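Chapter 4

The Table Comes First

What you will do in this chapter

You will choose and prepare a work surface for your arm, fix the base, lead the cables so that they do not pull, and set out a first group of objects for sorting. You will not write any program yet. If you have already a table that meets the points in section 4.2, you may go directly to section 4.4.

4.1 Why a chapter about a table

When I began to build my first arm, in a shared workshop above a bicycle shop, I spent the whole of January on the joints and 15 minutes on the table. It was an old door on two trestles. The arm repeated its movements very well, but the door did not stay flat. In the morning the gripper closed at the correct height, and in the afternoon, when the heater had been on, it pressed its fingers into the wood. I changed the program many times before I thought to put a ruler on the door.

Santosh Bhatia, with whom I share the bench, had the same trouble in a different form. His table was stiff but he had clamped the arm to a shelf beside it. Each time somebody leaned on the shelf, the origin moved by 2 mm. He wrote down the error every evening for several weeks and believed it came from the motors.

For these reasons I ask you to finish the surface before you go further. An error in the table will appear in every later chapter, and it will look like an error in something else.

4.2 Choosing the surface

The arm and the objects should rest on the same piece. If they must rest on two pieces, bolt these together. The surface should be flat, hard and of one plain colour. White is convenient, although it shows shadows, and we will have to deal with the shadows in Chapter 7. Avoid a glossy finish if your lamp is directly overhead.

In our workshop we use a kitchen table top sold under the name Floso. Any similar top will do. Drill the holes for the base from the upper side with a sharp bit, and put a piece of scrap wood underneath so that the lower face does not splinter.

Leave yourself room to move the base later. Bleddyn Llewellyn, who built the second arm in our group, glued his base to the table and regretted it when he wanted to turn the arm toward the window.

4.3 The cables

A cable that is too short will stop the arm, and a cable that is too long will sweep the objects from the table. Move the arm by hand, with the power off, to the farthest point you intend to use. Fix the cable at the base only after this. Between the base and the tool it should make a loose arch, with enough slack for the wrist to turn.

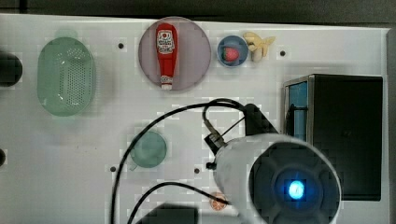
Use soft ties at the moving parts and do not pull them tight. I tape a small flag to each end of every cable with the same number on it, a habit which takes an evening and saves several others.

4.4 The first objects

For sorting, we want things which differ in shape and colour and which suffer no harm when they are dropped. Play food is cheap and light. A fruit, a bottle and some dishes are sufficient for the exercises up to Chapter 9. Place the dishes first, well inside the reach of the arm, and then put the smaller things in them or between them. At least one object should lie in a dish, as the rim forces the gripper to come down from above.

Do not arrange everything in straight rows. A program that works with a tidy table often fails with an ordinary one, and you will want to learn this early.

Before you continue, write the position of each dish in your notebook, measured from the centre of the base. We will need these measurements in section 4.5, where we mark the limits of the working area.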